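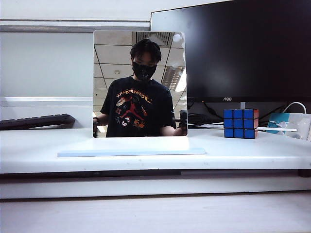 Minutes of the Office Services Group, Ekthorpe site
April meeting, 10.30 am, upstairs meeting room
3 min read

Present: Office Services, Reception, Warehouse, Accounts. Sales joined by speakerphone and were audible from item 3 onwards.

1. Minutes of the last meeting
Agreed, after Accounts asked for "heated" to be changed to "full" in the paragraph on the franking machine.

2. Broadband
The new line from Stistine went live in March. Speeds are good downstairs and a matter of opinion upstairs. Warehouse reported that their handheld scanners drop off the network near the loading door. Stistine have been told and have replied with a ticket number. Warehouse asked whether the ticket number could be stood near the loading door to see if it helped.
Action: Office Services to chase.

3. Shared inbox
The customer inbox stood at 1,607 unread messages on the morning of the meeting. Reception pointed out that most are delivery notices from Hamann, copied to us twice each, once as text and once as an attachment of the text. Sales said they had assumed Accounts were reading them. Accounts said they had assumed the same of Sales. It was agreed that each message should have an owner, and a rota was proposed. Discussion of the rota was moved to item 7.
Action: Reception to ask Hamann to send one copy. Office Services to set up a folder rule in the meantime.

4. Printing
Druda have offered to extend the lease on the 2 upstairs printers at the present rate. Accounts noted that one of them has printed only in magenta for a month and wondered if the rate might reflect this. Druda's engineer is booked. The group will not sign until the invoices stop looking like wedding stationery.
Action: Accounts to hold the paperwork.

5. Staff survey
Of 74 forms sent out, 70 came back, a record. The commonest request was for fewer surveys. Second was for meeting invitations to say what the meeting is for. The group took this well and noted that the invitation to the present meeting had read "Catch-up".
Action: all to put a subject and a finish time on invitations from now on.

6. Telephone greeting
Reception played the new recorded greeting. It is shorter than the old one but still gives the fax number. Warehouse asked if we have a fax. Left open.

7. Inbox rota
Not reached. Sales had another call.

8. Any other business
The kitchen noticeboard still shows last summer's fire wardens, one of whom now works for Stistine. Reception to update.

Next meeting: May, same room, 10.30 am. Rota to be taken first.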